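**Vukovura teaching kit (two arms, hand guides, recording software)** – four stars

I bought this kit in August for our small workshop, after seven months with the older Brellia set. You hold two hand guides, one for each arm, and the arms on the table copy what you do. The software records it, and later you train from the recordings.

The first thing I noticed is how light the guides are. With Brellia my shoulders were tired after 21 recordings. Now I can work a whole morning. Small round things are still hard to hold, and you must learn to close the fingers slowly. 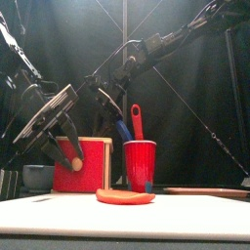
The delay is small enough that I stopped thinking of it. What I like less is the grip feeling: the guide gives no resistance when the fingers touch something, so I was pressing too much at the start. Using both hands at once also needs practice – my left hand is always behind the right one.

The software saved 325 recordings without losing one. Deleting a bad attempt takes too many clicks, and the manual is thin about calibration. I had to write to Lokberg, the seller, and they answered the same evening.

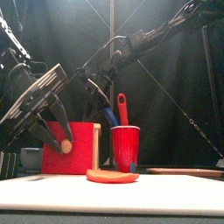

Rianne Timmermans commented that the resistance can be switched on in the settings, under "guide motors", but only after the update, and that she keeps it at the lowest level. I will try this and change my stars if it helps.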